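Resources > Equipment Planning > Garment Handling FAQ

We use cookies to remember your settings and count visits. Accept / Manage preferences

Buying a folding robot: questions we keep getting

Skultico advises small laundries, print shops and returns warehouses on equipment. We don't sell robots and we take no commission on them, so some of these answers are gloomier than what you'll read elsewhere.

Should we put a folding robot in next year's budget?

Probably not as a purchase. Put in money for a paid trial and a line for site work, and leave the purchase for the year after. If the trial goes well you can usually find a lease that starts sooner. If it goes badly you've lost the trial fee and a few weeks of somebody's attention.

We run mostly towels and flat sheets. Does that change the answer?

Yes. Flat goods have had decent machines for a long time, and most of them have no arm at all. Get quotes on a conventional folder first. A robot arm starts to be worth a look when your pieces are mixed: shirts, hoodies, kids' sizes, things that come out of a bin in a ball.

The vendor says it handles "any garment." Can we believe that?

No. Ask for the list of garments it was tested on, and ask how many of each. One client was shown a very smooth session from Avton in which every shirt was plain, the same size and already lying flat. Their own work was printed tees out of a tumbler. Those are different jobs and they should be priced as different jobs.

What makes a printed shirt harder?

The print is stiffer and heavier than the cloth around it, so the two halves of the shirt don't move together. Raised lettering is worse than thin ink. A fold that runs through a thick graphic wants to open up again, and a camera system may take the edge of a design for the edge of the shirt. Bring your worst prints to the demo, and bring your thinnest shirts too. 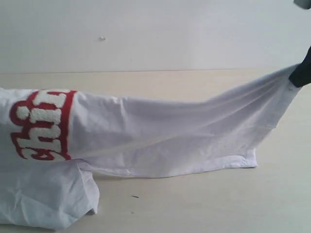

A corner pick on a white tee with raised, red-outlined lettering. Part of the shirt is still bunched on the table.

When you watch a demo, watch the stage before the fold. Getting from a heap to a flat shirt takes most of the time, and it's the part that promotional clips like to speed up. Ask for one full cycle at normal speed, from bin to stack, with no cuts.

What number should we ask for?

Finished pieces per hour, with the failed ones taken out. Some vendors count attempts. In one trial we followed, the log said 373 pieces for a shift. After the refolds and the dropped ones came off, the client had a good deal less than that and a person standing next to the cell for most of the afternoon. Write your own definition of "finished" into the trial agreement before anybody plugs anything in.

Is one arm enough?

For picking and moving, often. For spreading a shirt out, one arm has to drag the cloth against the table and let friction do the rest, which can work but tends to be slow. Two arms cost more and need more floor. If you're quoted for one, have them show you how it squares up a sleeve.

What gets left off the quote?

Nearly always some of these:

- table or work surface, and whatever it's bolted to
- guarding, and the safety review
- spare gripper fingers or pads
- lighting, if the cameras need it
- software fees after the first year
- travel for the technician
- retraining when you add a new garment type

Solten's standard quote at least names most of them, though two were marked "TBD" on the last copy we read. Don't sign over a TBD. Get a ceiling.

How long does installation take?

You'll hear 4 days. Plan for some 14, counting the electrician and the day when the network doesn't work. Don't schedule it for a busy month. One shop picked July, with every summer camp order in the county on the shelves, and ended up folding by hand in the hallway.

Will it pay for itself in two years?

The spreadsheet will say so, because the spreadsheet came from the seller. Redo it with your own wages, your own volume and a machine that's down one Friday a month. If you fold fewer than 200 pieces a day we haven't seen a version that comes out ahead – send us yours if you have one.

Lease or buy?

Lease, if the term is short and you can swap the gripper or the software partway through. Zoubi offers a swap clause but you have to ask for it. Buying makes sense when your product mix is steady and you have somebody in-house who can fix things.

Can you come to a demo with us?

Yes, at our day rate. Bring your own shirts in a laundry bag, unfolded, and don't let anyone straighten them out first.

Was this page helpful? 14 comments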